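Small hotels and guest houses > Housekeeping > Room turnaround: what gets done first?

44 replies – page 1 of 3

pinfold_rooms
Posted 24/07/2024

I took over the day-to-day running of a small hotel in Cumdale in the spring and I'm trying to write down a proper order of work for a checkout room. The last manager kept it all in her head. We have two people on rooms and they each do it differently. One strips the bed first and does the rubbish last. The other goes straight to the bin and won't touch the bed until the floor is clear.

Both get a clean room at the end, so I'm not bothered about who is right. But when they swap halfway through (one goes on break, the other picks up) things get missed. Last week it was a slipper under a bed and a bin with no liner.

What order do you use, and do you have it written down anywhere?

Oakapple
Windows and curtains open, rubbish, bed stripped, bathroom, dust, bed made, floor. I've never written it down but I've said it out loud to every new starter for years.

The reason for rubbish early is that people leave things on the floor next to the bin and you end up kicking them under the bed while you're wrestling with a fitted sheet.

jbrekke
Jonatan Brekke here, I look after 72 rooms over two sites in Warlow. I'd go the other way. Strip first. Half the rubbish in a room is in the bedding or falls out of it: tissues, wrappers, socks, a phone charger if you're lucky. If you've emptied the bin already you have to do it again.

Oakapple
You don't have to do it again, you put it in the sack on the trolley.

jbrekke
If the trolley is at the door, yes. Ours can't go in the corridor on the older site so everything gets carried.

pinfold_rooms
We haven't got a trolley either, two of our landings are too narrow for one. The sack goes round with whoever is doing the room.

tansy44
We only have four rooms so this may not be much use to you, but I do the bin first and keep it next to me while I do the rest. Anything I find goes in it as I go along. Then the bin gets emptied once, right at the end, and a fresh liner goes in before the vacuum.

The only rule is that the bin has to have a liner in it at all times. I fold the edge of the bag right over the rim so it doesn't slide down when something heavy goes in.

jbrekke
That works in four rooms. With a big house you end up with wet tea bags sitting in the bedroom for half an hour.

tansy44
Half an hour? What are you doing in there?

pinfold_rooms
I like the idea of the bin staying with you. Most of our rooms have the same layout, bed on the right, nightstand against the wall next to it. 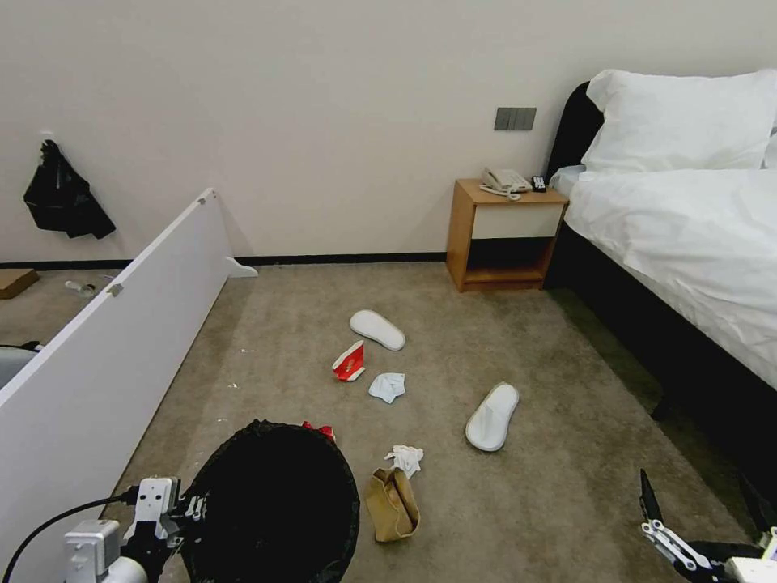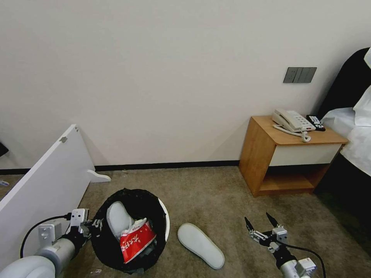

Same room in both. The slippers and the lined bin are in both too.

The slippers are the thing I most want a rule for. They're the disposable kind and we put a pair out for every guest. One of my two throws them away if they've been out of the packet at all. The other leaves them if they look clean.

Oakapple
Throw them. Every time, no looking. A guest can tell if a slipper has had a foot in it.

mrs_hallam
Agree with throwing them, and they go in as a pair. One in the bin and one on the carpet is just how the odd one ends up under the bed. Pick both up together before you put either in.

Also they take up a stupid amount of room in a small bin. Lay them flat, sole to sole, down the side. If they go in standing up you can't get anything else in.

jbrekke
I don't agree on throwing them every time. It's a cost. We got through 897 pairs last December and I'd guess a good share of those were hardly used. If the paper band is still on, they stay.

Oakapple
If the band is still on then they haven't been used, so we're saying the same thing.

jbrekke
You said every time, no looking.

Oakapple
Fine. Look for the band.

KWallin
Kjell Wallin, ex-housekeeping, now mostly maintenance. Two things from the photos.

The corded phone. Put it on your list by name. It gets dusted on top and never underneath, and the coil gets left bunched at the front where it catches on the drawer. Lift the handset, let the cord hang and untwist itself, wipe the handset, wipe the base, put it back with the cord to the same side in every room.

And the remote. It's next to the phone in the second picture, on the slant. Decide where it lives. Ours goes parallel with the edge of the nightstand, buttons up, and whoever checks the room can see at once if it's been forgotten.

mrs_hallam
Remote gets wiped as well, please. Dirtiest thing in the room by a long way.

KWallin
Yes, wiped first and then put straight.

pinfold_rooms
Remote and phone are both going on the list. I hadn't got either of them on it, only "dust nightstand". I'll add the open part under the drawer too, it's easy to walk past.

Oakapple
And the wall switches. Dark ones like yours show every fingerprint. Barely damp cloth, wring it out hard, then a dry one. Don't spray anything at them.

greenbaize
What do you do about short carpets like that? Ours is a similar beige and it shows everything. We had a Zeslow upright for years and the new one doesn't get in along the skirting at all.

mrs_hallam
Crevice tool along the skirting once a week, upright on the other days. Skirting gets a dry cloth before you vacuum, so the dust comes down first.

jbrekke
Once a week is plenty. I've seen people do it daily and it adds up over a shift.

tansy44
I do mine daily! But yes, four rooms.

pinfold_rooms
Right, this is what I've got so far. It'll go on a card inside the linen cupboard door.

1. Curtains and window.
2. Check the bin has a liner. Bin comes out to the middle of the floor.
3. Floor rubbish and slippers, both slippers together. Band still on, they stay.
4. Strip the bed, shake each piece, anything that drops goes in the bin.
5. Bathroom.
6. Nightstand: phone, cord, remote, top, drawer, open shelf.
7. Switches, skirting.
8. Make the bed.
9. Tie up and take out the bin bag, new liner, bin back in its place.
10. Vacuum, working back to the door.

If they swap over, whoever leaves writes the step number on the door sheet.

Oakapple
Check inside the drawer as well as wiping it. That's where the glasses and the tablets get left.

jbrekke
I'd still put 4 before 3 but it's a decent list. The number on the door sheet is good, I might take that.

mrs_hallam
Do the bathroom bin at the same time as step 9 or it'll get forgotten. It isn't on there at all at the moment.

pinfold_rooms
Both added, thanks. Lost property is the next thing I need to sort out, the box has got things in it from before I started. I'll put up a separate thread for that.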